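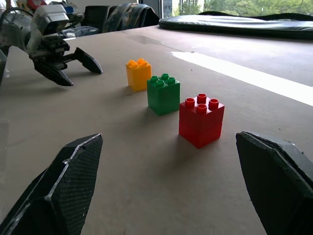

Toy building blocks on a tabletop, among them a yellow one with four studs.

Cleaning donated building blocks before lending them out

Posted by Florence Doucette, 12/05/2022

Our branch library in Arkley is preparing a toy lending shelf and has received 500 plastic building blocks from several households. We wish to establish a cleaning procedure before the shelf opens. May the blocks be placed in a dishwasher, or is washing by hand required? Some have stickers that we would prefer to keep.

Garnet Thibodeau
Washing by hand is recommended. The Vidham toy library, where I serve as coordinator, uses lukewarm water and mild dish soap, with a soft brush for the studs and the hollow underside. Blocks are then rinsed and left on towels overnight with the open side down. Stickers should be wiped with a damp cloth and kept out of the water. Any block containing a battery, motor or light must be set aside and cleaned by wiping only.
We process 67 blocks per tray. Larger batches did not dry completely, and in September we had to rewash an entire bin on account of the smell.

Colton Sawatzky
Dishwasher, top rack, mesh bag. No problems to report.

Shuzhen Cai
I would advise caution regarding the previous reply. Our center in Ciletti used a dishwasher on a normal cycle and 13 blocks were warped to the point that they no longer joined. The heated drying stage is the likely cause. If the manufacturer's instructions are available, please follow the temperature limit stated there. Borrowers should also be asked to return blocks dry, and a printed card in each bag has been sufficient for us.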